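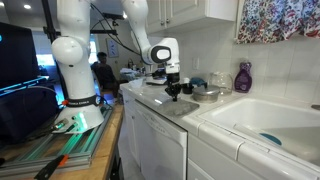 Cullano kit with the arm mounted, gripper over the folded gray cloth.

[cenddale-arms] Re: Cullano bench kit, worth the money?

From: Rhona MacKinnon
To: cenddale-arms
Date: 9/2/18

> Hi all,
>
> We're looking at the Cullano bench kit for a home-tasks setup. The rep
> quoted us for the frame, the base plate, the mast and the finger set,
> with the Trollilstead software as an extra. Before I put it in the
> budget I'd like to hear from someone who has one put together and
> working in a real room. Our room is small and has an ordinary kitchen
> counter along one side.
>
> What I want to know:
>
> - Does the frame stay put on a table, or do we have to bolt it to
> the floor?
> - Are the fingers any good for cloth? Most of what we want to do is
> wiping and folding, with a few cups.
> - Is the Trollilstead package worth having, or do people write
> their own?
> - How long did setup take?
>
> We already own the arm. We also have a quote for the Fujimoto stand,
> which is cheaper but comes without fingers or a mast.
>
> Thanks,
> Piet

Piet,

We have the Cullano kit, so I can answer most of that. I'll take your questions in a different order, with setup first. We bought ours at list price and have no arrangement with them. The photos in this message are from our kitchen.

Setup

The frame came as cut lengths of aluminum extrusion with the brackets in bags. The drawings are clear enough. One bag was labeled wrong, and we built one corner backward before we caught it. After that it went together without trouble. Two people had it square and on the table in 3 hours, and most of that was the corner. Getting the arm onto the plate took the rest of the afternoon, mainly because we were careful with it. Have a second person there for the lift. The manual says one person can do it with a hoist, which may be true, but we don't have a hoist.

The plate sits on the frame with bolts down into the slots. Cullano supplies the bolts and a torque figure. Check them again after the first week. Ours had eased off a little on the side nearest the counter, and after the second tightening they stayed where they were.

You need to plan for the cables. The arm's connectors are low on the base, and on our table that puts them close to where the operator's gear goes. The kit has clips for the run along the arm but nothing for the part that leaves the base. We ended up with loops on the table. I'd buy a length of cable channel when you order the kit and save yourself a second delivery charge.

The frame lights up green along the slots. It was part of the package we ordered and I don't think it can be deleted from the quote. You can turn it down. We use it as a quick check that the frame supply is on and otherwise ignore it.

Stability

We did not bolt anything to the floor. The frame rests on a wooden table pushed up to the end of the counter. At the speeds we use for wiping and picking up cups, it doesn't walk. When we tried faster moves with the arm stretched out, the table itself rocked. That's a table problem, and a heavier table would fix it. If your table is light, budget for a better one before you spend anything on the floor.

The Fujimoto stand is a pedestal that does bolt down. I've used one at a previous job. It is stiffer than the Cullano frame, no question. The trouble in a small room is that it has to live where you drilled for it. We've moved our table twice, once to get at the dishwasher door and once to change the reach to the sink. With the pedestal we'd have been stuck both times.

On reach, we placed the base so the gripper comes down on the near stretch of counter, above the dishwasher. That stretch is good. The far side of the sink is not. The arm can get there, but it gets there nearly straight and there isn't much left to work with. If you want to do dishes in the basin, put the table closer than we did, or set it in front of the counter and accept that you lose the walkway.

The mast

The mast is the black pole with the crosspiece that stands up beside the arm. It's meant for a camera bracket. The pole is solid and the bracket clamps hard, but the position Cullano suggests puts it right behind the shoulder. From the operator's chair you look past the pole at the arm, and there are poses where the arm covers what you want to see. We've talked about moving it to the other corner of the frame. The drawings allow it. We haven't gotten to it yet.

It also takes up room when the elbow comes back. Put the mast into your collision model on the first day. The file Trollilstead supplies has the frame and plate but leaves the mast out, and we learned this with a light knock. There was no damage, but it stopped the arm and cost us a restart.

What we run on the counter

We use normal kitchen things and leave them out between sessions. There's a steel pot with a lid, a glass carafe, small cups, a blue cloth and a bottle of dish soap. The counter is white tile, which I'd not have chosen. The grout lines catch the edge of a cloth when you drag it and they throw off the wiping paths a little. If your counter is smooth you'll have an easier time than we did.

The white-on-white is a nuisance too. White tile, white cabinets, white cup. Clear glass against it is worse. If your work depends on finding objects by camera, try it in your own room before you promise anyone a result. The kit doesn't claim to help with this and it doesn't.

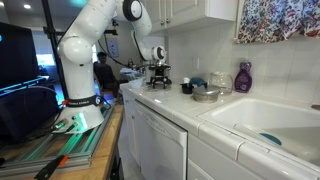

Fingers and cloth

You asked about this the most, so I'll go into some detail.

The finger set is the part I'd buy again. The black fingers splay out like small claws, and they'll get under a fold if you come down at a slight angle. Our standard job is picking up one corner of a folded cloth, lifting it clear and laying it down again. Over our last set of 15 tries it picked the corner cleanly on 12. In the other 3 it took two layers in place of one. It never came up empty in that set. I wouldn't read too much into one set of tries on one cloth, but it's better than the flat pads we had before, which mostly pushed the fabric along.

A crumpled cloth is harder. It can grab one with no trouble, but it grabs whatever is on top and you don't get to choose. For wiping that doesn't matter. For folding you need to shake it out or lay it flat first, and we do that part by hand.

Cups are fine. Small ones want a slower close. The pot we lift by the lid knob only, meaning we lift the lid. I wouldn't try to carry the pot itself with these fingers and Cullano's sheet doesn't suggest it. The carafe we've left alone so far.

The soap bottle is about what you'd expect from a full plastic bottle. It can be picked up, but the grip has to be firm, and it turns in the fingers if you take it off center.

Wear: the tips are replaceable and come 4 to a pack. We changed ours once, in December, after a long run of dragging cloths over the tile. I put that down to the grout and not to the tips. The change takes a small hex key and a few minutes. Order a spare pack with the kit, because the delivery time on its own was longer than it should have been.

Software

Trollilstead is a separate firm and the package is sold as a yearly license. What you get is a screen for teaching positions, a recorder, and a player that repeats what you recorded with some adjustment. It runs on the monitor next to the arm. It's dull to look at and it hasn't crashed on us.

Good points: the recorder is simple, and a new person can be making useful recordings the same day. Saved runs are in a plain format and we could open them in our own scripts without asking anyone.

Bad points: the adjustment is weak. If the cloth has moved by more than the width of the fingers, you're better off teaching it again. The help pages cover an older version. Support answered us each time we wrote, politely, but twice the answer was that it would be in the next release.

If you have someone who writes their own control code, I'd skip the license for now. You can add it later at the same price, at least according to the letter we got. If you don't have such a person, take it, as the kit by itself does nothing until something talks to the arm.

Would we buy it again

Frame, plate and fingers, yes. Mast, yes, but I'd ask them to quote it as a separate line and see whether something from your own shop does as well. License, depends on your staff as above.

Against the Fujimoto quote, add in the cost of fingers and of drilling before you compare. When we did that sum the gap got small. Your landlord may also have a view on the drilling.

One thing I couldn't tell you is how it does over a long period with heavier objects. We don't lift anything heavy. If anyone else on the list has had the frame under a harder load, please reply to the list and not only to Piet. I'd like to know as well.

Piet, if you want to see it before you order, write to me off list and we can find a time. We can set up whatever cloth you plan to use if you bring it along. I also have the cut list for the frame as a file and can send it, with the wrong bag label marked.

Rhona

--
Rhona MacKinnon
cenddale-arms mailing list
To leave the list, send a message with the word unsubscribe in the subject line.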